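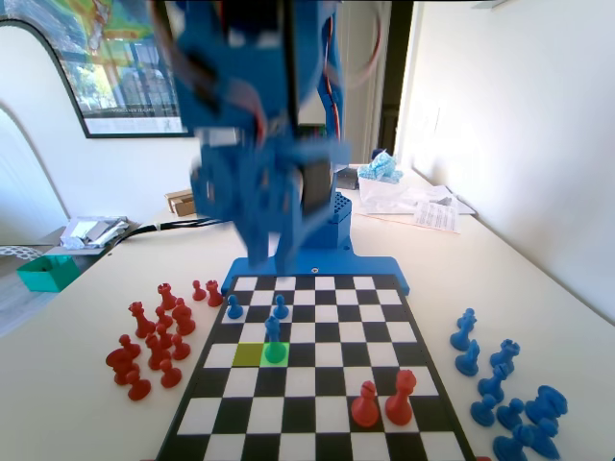

How long do you have to wait to repot a jade plant after buying it?
A week or two is enough if it looks healthy, longer if it's dropping leaves.

plerkine_pete
ok so mine has been dropping leaves since February. bought it at the garden center, still in the nursery pot, soil is basically peat. water pools on top then runs down the side. repot now or wait??

Ailsa P.
Repot now. Peat that has gone hard like that won't take water evenly, so the roots are half dry and half rotten. Knock it out of the pot and look. Brown and mushy, cut. White or tan, fine.

suqinliao
Disagree. A plant dropping leaves is already stressed. I'd soak it from the bottom for 20 min, let it drain, see if the leaves plump up. Then repot in spring when it's growing.

Ailsa P.
Bottom soaking a jade that may have rot is how you lose the jade.

suqinliao
may have. he hasn't looked yet

plerkine_pete
looked. roots mostly tan, one brown bit near the bottom, smells ok. leaves are wrinkly not yellow

suqinliao
Wrinkly = thirsty. Yellow and soft = too wet. Soak it.

Vis_Manzano
You already have it out of the pot so half the stress is done, just repot it lol. Half cactus mix half pumice. Terra cotta, one size up, no bigger. Dont water for 5 days or so.

Ailsa P.
What Vis said. Snip the brown bit first.

wfan700
wait how much light is it getting? everybody jumps to soil. mine dropped leaves for 2 winters in a north window, moved it to the south one and it quit. same dirt the whole time

plerkine_pete
east window, but theres a building across from it so maybe 2 hrs of sun

wfan700
theres your problem

suqinliao
Part of it. Don't move it straight into full sun tho, it'll scorch. Couple weeks, bit closer each time.

Vis_Manzano
Also whatever falls off, lay it on dry soil and leave it alone. Got over 12 babys that way from one bad winter

plerkine_pete
ok did the pumice mix, cut the brown part, moved to the kitchen (south). not watering till the weekend. will post if it dies

Ailsa P.
Post either way please.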